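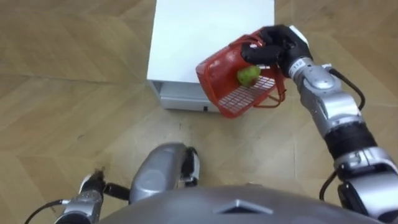 The Contents of Room 35

The Jekora Residence was closed to tenants in July, and the Office of Vacated Premises was instructed to prepare its rooms for transfer. The instruction ran to 10 pages. It required that each room be opened, that its contents be recorded, and that every item be assigned to one of three classes: Retained, Returned, or Released. It made no provision for a fourth.

Work proceeded floor by floor. The tenants had been given ample notice and most of them had left little behind. The Office recorded curtain rods, a quantity of coat hangers, a bathroom scale that read high, and a piano stool without a piano. These were classed and removed. By the end of the month the residence had been emptied as far as the third landing, and the Office was able to inform the purchaser, the Oyelaran Trust, that the building would be delivered on schedule.

Room 35 was opened in the final week. According to the register it had been let for many years to a single tenant, who paid on the first of the month and submitted one written request in the whole period of the tenancy. The request concerned the window. It was granted. The register showed that the tenant had moved out before the notice was issued, leaving no forwarding address, and that the deposit of 300 had never been collected.

The room contained a white cabinet and a red plastic basket. The basket contained one green fruit.

The cabinet presented no difficulty. It was listed on the original schedule of furnishings, and it was classed as Retained. The basket did not appear on any schedule and was classed as Returned, pending the discovery of a person to whom it could be returned. The fruit was classed as Released, and the officer on duty carried it to the bins behind the building and entered the time of disposal in the log.

On the following morning the room was opened again for the measurement of the floor. The officer who did the measuring noted that the contents were one cabinet, one basket, and one green fruit.

The Office does not consider a matter of this kind to be serious in itself. Duplicate entries are common at the close of a large job, and staff who share a log will sometimes perform the same task twice or record it before it has been done. A memorandum was circulated reminding all officers that disposal should be entered only upon completion. The fruit was carried down a second time, by two officers, who both signed.

It was in the basket again at noon.

The matter was referred upward. The Deputy Registrar, who had served in the Ulta district and was known there for her patience with irregular property, asked to see the lock records. The door had been opened only when the Office opened it. She then asked whether anyone had thought to look in the cabinet, and was told that the cabinet had been classed on sight. She wrote a short note on the file, which has been preserved. It reads: "Furniture with a drawer is to be opened. This should not need saying."
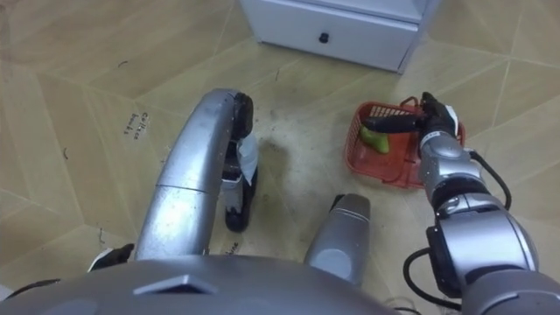 The inspection of Room 35 was carried out under Section 372 of the handling rules, which permits an officer to open a fixture where its contents may affect the class of another item. The Deputy Registrar attended in person. She had asked that the basket be left on the floor as it was found, and she remarked that the floor itself had been poorly recorded, the log giving only its area and saying nothing of its condition. The boards were laid in large angled sections and were scuffed, with small dark specks and short strokes like those of a pen. She studied these for longer than the schedule allowed. Then she took hold of the round black knob on the front of the drawer and pulled.

The drawer contained paper. The sheets were of ordinary size, written on one side, and had been kept in order. Each bore a date and a single line. The earliest was from the first month of the tenancy and read: "Fruit left outside my door. Green. No message." The next was from the following day and read: "Another. I have bought a basket for it."

The pages went on in this way for the length of the tenancy. The tenant had asked along the corridor and learned nothing. The tenant had once gone away to the coast at Brutero for a week and found, on returning, that the fruit was inside the room, in the basket, although the door had been locked. After this entry the tone of the pages became easier. The tenant remarked on the weather and on what had been eaten with supper. One line said only: "Slightly sour today. I said so aloud, and felt rude." On the day after, the tenant had written: "Much sweeter."

The last page was longer than the others. It stated that the tenant was obliged to leave for reasons of health and would not be able to manage the stairs again. It stated that the basket should stay near the cabinet, on the right-hand side. It asked that whoever came next should take the fruit out each day and eat it, or give it to someone who would, and expressed regret that the writer had nothing better to leave in thanks than the deposit.

The Deputy Registrar returned the papers to the drawer. She asked the officers what had been done with the fruit up to that time, and the log was read out to her. She made no comment on it. The officers present later agreed that she had seemed displeased, and that when she picked up the fruit she had wiped it on her sleeve before eating it.

The position of the Office was set out in a letter to the Oyelaran Trust dated Aug 10, 2022. The letter confirmed that the Jekora Residence was ready for transfer with the exception of one room. The cabinet remained classed as Retained. The basket had been moved to the same class, as an item belonging with the cabinet. In respect of the fruit, the Office reported that it had been unable to identify a suitable class and had opened a new one, headed Received, under which a daily entry would be made until further notice. The Trust was asked to supply the name of the person who would take over the entry after completion of the sale, and to confirm that this person had no objection to fruit.

The Trust replied within the week, asking what kind of fruit it was. The Office has the question under review. Opinion among the officers is divided, and the entries made so far say only that it was green and that it was eaten before five.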